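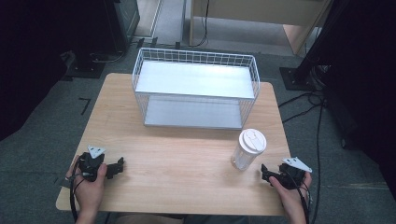 Fig. 1. Clear plastic cup with white lid, next to a wire basket.

Packaging and Everyday Materials
Handout 4: The Lid Problem
Instructor: Benedicta Opoku
Revised 3/19/23

Read this before the session, please, and not during it. I can see you from the front.

1. Where we are

Last time we dealt with containers, meaning the part that holds the stuff. This week is about closures, the part that keeps the stuff from leaving. Textbooks give containers eleven chapters and closures a sidebar, which tells you who writes textbooks. Anyone who has carried a drink down a flight of stairs would have split the pages differently.

A closure has to do two jobs that pull against each other. It must stay shut when nobody wants it open, and it must open when somebody does. Make it too good at the first job and customers attack it with scissors. Make it too good at the second and you're in the dry cleaning business.

2. Kinds of closure

Friction fit. The lid stays on by rubbing against the wall. Think of an old cookie tin. Cheap and simple, and hopeless with liquids.

Snap fit. A bead on the rim of the cup is gripped by a groove in the lid. The lid stretches over the bead, then relaxes behind it. Most lids for takeout drinks work like this.

Screw thread. Strong, closes again nicely, costs more, and needs a wall stiff enough to hold the thread. Nobody has made a good paper cup with a screw top, although every year a student in this course proposes one in January and withdraws it by spring break.

Heat seal. A film is bonded to the rim. It's a fine seal until it's peeled, after which it is a piece of trash with yogurt on it.

3. Interference

The key word for snap fits is interference: how much bigger the bead is than the opening that has to pass over it. Work out both diameters, subtract, and you have it. Too little interference and the lid lifts off with a sigh. Too much and the person at the counter presses down so hard that the wall buckles.

Two things to notice. First, the lid and the cup are often made by different suppliers, each one sure that the other is out of tolerance. Second, both parts shrink as they cool in the mold, and different plastics shrink by different amounts. A pair that fit beautifully on the drawing may not be on speaking terms by the time it reaches the store.

4. Raised features

Students tend to take the bumps and ridges on a lid for decoration. Some are. Most earn their keep. A raised ring stiffens a thin sheet the way a fold stiffens paper, so the maker can use less plastic. A raised rim around the top can help the next cup sit on it without sliding. Small domes may be meant for pressing in, so that the diet drink can be told from the regular one. I have never met a customer who trusted them.

There is also the vent. When you sip, air has to get in to replace the liquid. With no vent the flow stutters, stops, and then arrives all at once, usually on a shirt.

5. Case: the Harb lid

Harb, a small maker of cold drink lids, wanted a thinner sheet. The first trial run was 1000 lids, tested on cups from its usual supplier, Vukska. Of those, 498 came off in the tip test. Harb's report called this "a majority retained," and so it was, by a margin of 2 over an even split. I have kept the report for its prose.

The second design added a deeper groove and one more stiffening ring. It was tried on a batch of 100 and every lid held. The sales team was delighted for as long as it took to ask a café to use them. Counter staff now needed both hands and a firm surface, and the line went out the door. Etevwood, the consultants brought in next, suggested breaking up the groove so that the lid gripped at intervals instead of all the way around. It held less well than the second design and went on far more easily, and that is the one Harb sells.

Their final memo describes the lid as having "optimal branenness." Branenness was a house term for the feel of a snap going home. Please don't use it in your papers. I have asked three people from Etevwood to define it and now own three definitions.

6. For next time

Bring one cup with a lid that fits it and one lid that doesn't fit anything. The second should be no trouble; check any kitchen drawer.

Measure the outside of the bead on the cup and the inside of the groove on the lid. Use the calipers from the lab cupboard and put them back in the case, all of them, facing the same way.

Write one page on what would happen if the interference were doubled. Sketches are welcome. Rinse the cup first. This line was added after last year's group, and I would like it to be the last thing I ever have to add on the subject.

Reading: course packet, the section on thin-wall forming. Skip the part about the history of the drinking straw unless you have a long train ride.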